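Six months in a rented cubicle

Posted in January | 14 comments

I have been renting a desk in a shared study room since the middle of winter, and a few people have asked whether it's worth the money. I said I'd write it up, so this is the write-up.

The room is upstairs in a building called Trastgate, over a shop that sells sewing machine parts. It's mostly people doing professional exams, with a handful like me who do paid work at home and needed somewhere to do the other stuff. In my case that's a translation certificate I've been putting off for years. You get a numbered cubicle, a key to the outside door and a shelf in the fridge. It's open from 6 in the morning and I'm usually there by seven, which gives me two hours before my real job starts.

Before this I worked at the kitchen table. I won't go on about the kitchen table. Every night the books had to come off it for dinner, and every morning I spent a quarter of an hour putting them back in an order that made sense.

My first month at Trastgate I kept nothing at the desk at all. I carried everything in and carried everything out in a backpack, as if I might be asked to leave. Then Setareh Alipour, who had the cubicle next to mine until she passed her tax exams, told me I was being silly and that I was paying for the desk at night as well. So I started leaving things.

The mug came first. It's a plain grey one with a handle, and I picked it mainly because the communal ones are glass and too hot to hold. The red toy was from my niece. She decided I'd be lonely, and I was told it had to sit where it could see me. It has been there ever since, with its arms out.

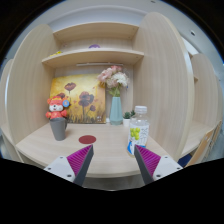
Water was the next problem. The tap in the kitchenette runs warm all summer and tastes of the pipe, so I buy a bottle on the way in and refill it at home for a few days before it goes in the recycling. I did try a big metal flask from Nerkel. It held plenty but it was tall and I knocked it over twice, once onto a borrowed grammar. A small bottle with a screw cap does the job.

I also have a rule about what goes on the desk while I'm working. The book I'm using, one notebook, a pen, the drink. Anything else goes up on a shelf or back in the bag. When I broke the rule in September I ended up with four dictionaries open and no idea which one I was meant to be reading.

The painting

The poppies took the longest to settle on. The back wall of a cubicle is very close to your face, and after a few weeks of staring at pale wood grain I wanted something to look at that wasn't a timetable. You're not allowed to put in nails or hooks. Tape is allowed, but it lifts the finish when you take it off, and they keep your deposit if it does.

So I looked for a canvas that could simply lean. I measured the gap under the shelf, went to the market twice and came home with nothing, then found this one in a charity shop on my street for 6 dollars. It's mostly yellow and ochre with dark red flowers, and there's grass along the bottom. I don't know who painted it. The colour is what sold me. At seven in the morning in August, when it was still grey outside, it was the only warm-looking thing in the building.

If you do the same, measure the height with the painting tilted as well as upright. I didn't, and was lucky.

Light and shelves

There are two shelves. I use the lower one for food, mostly fruit, because it's in my eyeline and I'll eat it if I can see it. The upper one I treat as storage. Anything I put up there tends to stay for weeks.

The light is a slim white bar fixed under the lower shelf. It sits more to the right than the left, which suits me as I keep my book on that side. Some people in the room bring their own lamps. I had a clip-on Ota for a fortnight and took it home again, as the two lights together gave me a headache.

The side panels are high enough that you don't see your neighbours when you're sitting down. I thought I'd find that gloomy and I haven't. You do still hear them. I wear foam earplugs and buy them in packets of 40, and I'd put those ahead of everything else on this page if you're a light-tempered person like me.

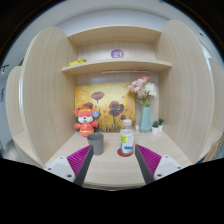

What it costs

I pay 45 dollars a week, with 4 weeks up front as a deposit. Tea and coffee are included, milk isn't. Printing is extra and the printer is bad, so I do mine at the library.

Against that, I've stopped buying coffees so I could sit in cafés, which was coming to around half the same amount. I've also finished the first two units of the certificate, after not finishing any in the two years before.

What I'd change: I'd like a proper chair. The ones supplied are fine for an hour and then you know about it. I bring a cushion. I'd also like the heating to come on before eight, but I've asked and the answer is no.

I've signed on until the exam. Next time I'll write something about the Lefèvre workbook, which two people emailed me about. The short version is that the exercises are good and the answer key has mistakes in it, so check the publisher's corrections before you argue with yourself for an hour over unit three.

14 comments
Share 6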